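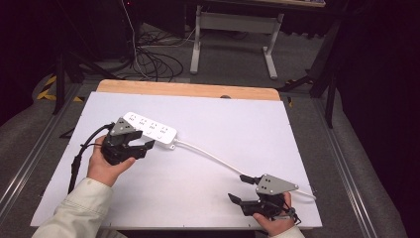 Photo: Hauke Baumgart / Seden project

Cables, cables, cables: a look at our demo table
Posted by Tamás Pap, July

I promised a few people I'd put something up about what we've been doing all summer, and since most of my messages lately have been variations on "sorry, still recording", this seemed fair! Seden is our attempt at getting a robot to handle the boring household stuff that bends and flops about. Cups and boxes are lovely. They stay the shape you left them. A cable has its own ideas, and so the policy needs a lot of examples before it does anything sensible with one.

We collect those by hand, with a gripper in each fist, doing the job ourselves so the model can learn from it. The first batch was done at Hagedorn before we moved (I still miss the kitchen there, less so the stairs), and the rest is being done at the new place.

Power strip, two hands

The left gripper has the socket end and the right one is at the far end of the lead, jaws open either side of it. I've got very fond of this task. Your left hand is mostly there to stop the strip wandering off while the right does the fiddly bit, and you'd be amazed how hard it is to do that slowly and evenly when you've had a coffee. Both jaws go over and under the thing you want, then you close. If you come in skewed you end up nudging the cord along the board for ages, and those takes are worth keeping too, provided you recover without putting the grippers down.

The dotted plates

Those grey triangles on top of the grippers have to stay in view, so no tucking your wrist under and no leaning over to see better. I lean over all the time. Hauke has a special sigh for it.

White on white

A white strip with a white cord on a white board, yes, I know. We went back and forth on this one! The early Mendia set was all bright orange leads on a dark mat, and the model got very good at finding orange. Real leads are mostly white or black and they're lying on whatever you own, so now we mix it up and the pale ones get a decent share of the sessions.

Where we've got to

For the cable family we have 1,900 takes in total, and 373 of those are power strips. I threw out 35 strip takes last month, mainly ones where I'd started moving before the recording had (my fault, every one). The target for strips is 499, which is a silly number that came out of how Hauke split the batches and has now stuck. Each starts from a different layout, strip turned a bit, cord flung somewhere new, and after a while you do run out of ways to fling a cord.

Next up is coiling, which I'm dreading and looking forward to in equal measure. Skistetti have said they'll run our data on their arms once the strips are finished, so I'll post more pictures then, hopefully with fewer of my sleeves in them.

Contact: Tamás Pap, Seden project | © Seden, all photos by Hauke Baumgart | Back to top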